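From: Farzana Sethi
To: lilness-fitout
Date: 2024-08-27
Subject: Re: Guest cabinets, drawer contents and layout

Tihomir Hodžić wrote:
> The Ulden cabinets are in on the second floor, all 47 of them. Before I
> release the labels I need to know what goes on top and what goes in the
> drawer. The Awan sheet says "amenities in drawer" and stops there. Also,
> are we leaving the factory bags on?

Answers below, in the order the work gets done. Item numbers refer to the stocking list from March.

1. Bagged goods. Leave the clear bags on. They slide on a glossy surface and they spring back when folded, so press the air out before placing. Green-banded packages go in flat, printed side up, with no second item on top.
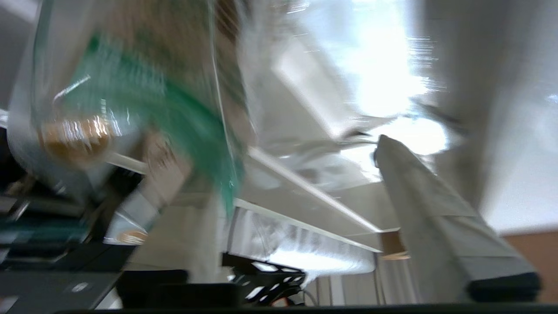
2. Cabinet top. This is a staging surface during stocking and nothing more. Set the items out along the left, keep the right end clear for the list, then load the drawer from there. Pull the drawer fully open first. The finger pull is recessed, and with the drawer half out people tend to lean on the front panel. Skinine rates the runners for 1000 cycles under load, a figure I would like to see improved before we sign for the third floor.

Slippers stay paired in their own bag. Black tape is for our use only and leaves with whoever brought it. 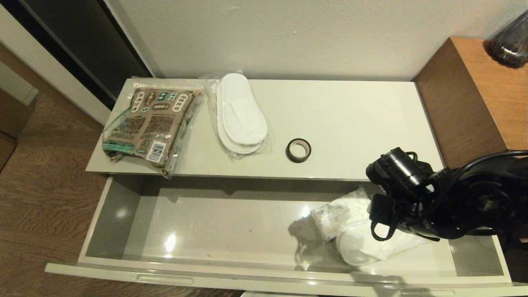
Do the slippers go in before or after the flat package?
After. The package goes against the left side of the drawer and the slippers go next to it, toes to the back.

3. Cleaning. Wipe the inside before loading, corners included. The white finish shows every streak under strong light, so check it from a low angle and from both ends. Dry paper towel is fine for the side walls. Do not use the blue solvent from the Ulden crate; it dulled the rim on unit 7 and I have had to order a replacement panel. 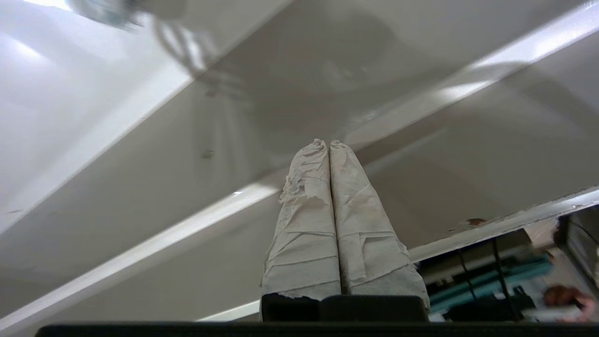

The back wall needs a second pass in most units. It is the hardest part to reach and the last part anyone checks. Close the drawer slowly afterward and listen for the bag catching on the top edge. If it catches, the package is sitting too high, so take it out and flatten it again.

Tihomir, please print the labels as "flat package" and "slippers", no part numbers. Stock code 1883 has been withdrawn and should come off the list.

Farzana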